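Larkar 2 turns up in a certification listing ahead of launch

The follow-up to last year's budget Larkar phone has shown up in a certification database, and the entry gives away more than these things usually do. We have gone through it line by line, and there are a few items worth passing on to readers who have been waiting to replace an older handset.

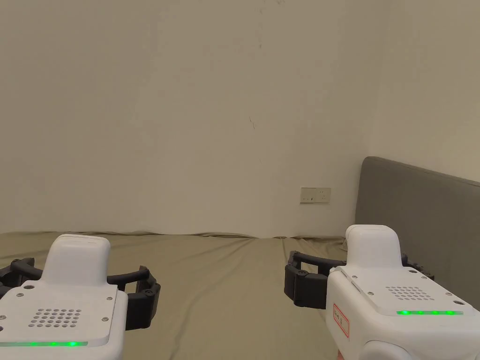
The listing went up late in June under the Monus name, which is the company that builds the phones, and was edited twice before we got to it. The first version had only a model number. The current one adds the radio bands, the battery rating and the software version the test unit was running. The name Larkar 2 appears in the field for marketing names, so we can stop calling it the "next Larkar" in this newsletter.

The chipset is not named outright. What the entry does give is a code used by Zilleo for its midrange parts, and the same code was attached to a benchmark run that surfaced a few weeks earlier. In that run the phone scored 405 points on the single-core test. That is a fair step up from the first Larkar, which struggled to open its own camera app when anything else was running. The benchmark page listed 6 GB of memory. We would expect a cheaper version with less, but there is no sign of one yet.

A word of caution on the score. Early test units often run unfinished software with the processor held back, and results posted to public databases can be faked without much trouble. We would treat the number as a rough guide until we have a retail unit on the desk.

The radio section confirms 5G on the main European bands, dual SIM and NFC. The last one matters to a lot of you. The original Larkar was sold without NFC in several countries, and the complaints about mobile payments filled our inbox for months. The listing covers a single model number, so either every buyer gets NFC this time or a second version has yet to be certified. Monus did not answer our question on this.

Charging looks unchanged. The adapter listed is the same one that came with the first phone, and it was slow then. A full charge on our old review unit took most of an evening. Wireless charging is not mentioned anywhere in the paperwork, and we did not expect it at this price.

Ludivine Picard, who reviewed the first Larkar for us, has two things on her wish list. "The vibration motor was terrible and the speaker was worse," she says. "I could live with the screen and I could live with the camera in daylight. I missed calls on that phone every week I carried it." Neither part shows up in a certification filing, so she will have to wait like the rest of us.

On software, the test unit was running the current version of Android with the Monus interface on top. The company promised two major updates for the first Larkar and has delivered one so far, several months behind schedule. Owners who wrote to support about the second were told it is "in preparation." If you are thinking about the new model, that record is worth keeping in mind – a phone at this price tends to stay in use for a long time, and security patches count for more in the third year than in the first.

Bailly, the retail chain that had the first phone as an exclusive, has already put up a blank product page in its midrange section. There is no price on it and no picture. Hervé Deschamps, who follows phone pricing for us, thinks the company will try to hold last year's price on the base model and charge more for extra storage. He also points out that the first Larkar was discounted within weeks of going on sale, and that anyone who bought on day one paid for the privilege.

No launch date has been announced. Monus showed the first phone at the end of summer and had it in stores soon after, and the timing of this filing fits the same pattern. We have asked for a review unit and will report back when one arrives.

In the meantime, the original Larkar is still on sale at Bailly in black and in blue. We would hold off for now. If your current phone has given out and you can't wait, check that the box says NFC before you pay, and keep the receipt.

Last updated 22 July 2023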